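Tevico 6 review: a static site builder for people leaving old plugins behind

Plenty of small sites still carry pages built around browser plugins that stopped working years ago. Tevico 6 is a desktop program that reads an old site folder, flags the dead parts and writes out clean HTML5 pages. I ran it on a club site with 3000 pages, most of them untouched for over a decade.

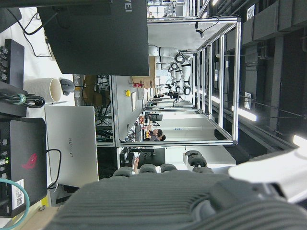 PRAMTHORPE, August – Setup is simple. You point Tevico at a folder, pick a page template and press Scan. The first scan of the club site took 56 minutes on my office desktop, and later scans only look at files that have changed.

The report is the best part. It lists every embedded object, every missing image and every script that calls something browsers no longer support. You can sort by page or by problem. I fixed most of the menus in one afternoon using the batch replace tool.

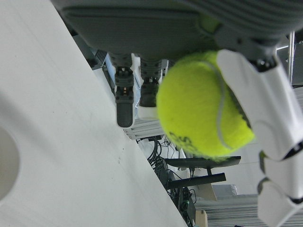 A tennis ball held between gray and white fingers.

Video is weaker. Tevico swaps old players for the standard video tag, but it won't convert the files. I used a separate converter for those and then had to fix the paths by hand. Interactive maps and quizzes are left as blank boxes with a note in the source.

The preview window also lags behind the real output. Twice it showed me a broken sidebar that looked fine in the browser – restarting the program cleared it both times.

Brirkeck, the publisher, sells a single-user license with updates for 6 months. After that the program keeps working, but the list of outdated scripts stops refreshing. I'd like a longer period at this price.

Good for: large, mostly text sites.
Skip it if: your site is mainly video or games.

Review by Eoin Noonan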